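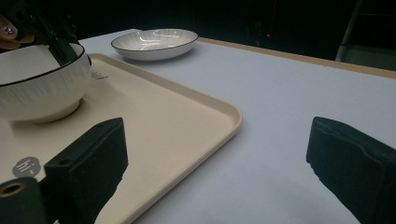
Tema: Pinzas de mano con almohadilla, resbalan en loza
Foro > Montajes caseros > Manipuladores

plorel_34
Buenas. Sigo con las pinzas de mano del taller compartido, ya van dos, una por persona. Bandeja de plástico beige, bol blanco encima, plato ovalado detrás. El bol es el problema. Si entro por dentro del borde, con una punta apoyada en la pared, la cosa gira en cuanto levanto. La bandeja bien, la cojo del canto y sin drama. Almohadilla pegada con cinta de doble cara, dedos impresos en PETG. Que le pongo, silicona? espuma mas blanda?

Kukis
silicona. la espuma sobre esmalte no agarra nada, da igual la marca

F. Ayala
No estoy de acuerdo con Kukis. La silicona coge polvo en dos tardes y acabas peor. Yo miraria antes el ángulo de los dedos, si no cierran paralelos solo te toca el canto de la almohadilla. Cuanto abre eso?

plorel_34
Abre 9 cm de almohadilla a almohadilla. Paralelos... casi. El derecho se me va un poco hacia dentro.

F. Ayala
Pues ahí lo tienes. Holgura en el pasador seguro. Mételo con casquillo y vuelve a probar antes de comprar nada.

Kukis
casquillo vale, pero el bol sigue siendo esmaltado y redondo, Faustino. contacto en un punto. con dedos planos paralelos o no paralelos vas a tener lo mismo

siiri.hunt
Perdón por el español. Yo tengo el mismo diseño, el de Geraghty versión de abril. Cambié a silicona de 20 shore y el bol ya no gira, pero la bandeja se queda pegada al soltar - molesto. Ahora uso silicona solo en la mitad de arriba del dedo. Limpiar con alcohol cada tarde y ya, el polvo no es para tanto.

F. Ayala
Cada tarde. Eso es lo que digo yo

plorel_34
Lo de media almohadilla me gusta. Siiri, grosor? Y con que la pegas, que a mi la cinta con silicona se me despega sola

siiri.hunt
2 mm. Imprimación y cianoacrilato, lijar antes el PETG. El archivo del dedo con el rebaje está en Cludico, es el 973.

Kukis
lo del 973 trae el agujero de arriba mas pequeño, ojo, hay que repasarlo con broca

plorel_34
Bajado. Imprimo esta noche los dos dedos y de paso cambio el pasador, asi os doy la razon a los dos jaja. Lo del plato ovalado lo dejo para otro hilo, ese ni lo he intentado - tan bajo no sé ni por donde entrarle

F. Ayala
Por el borde, uno arriba y otro debajo. Pero primero el casquillo!!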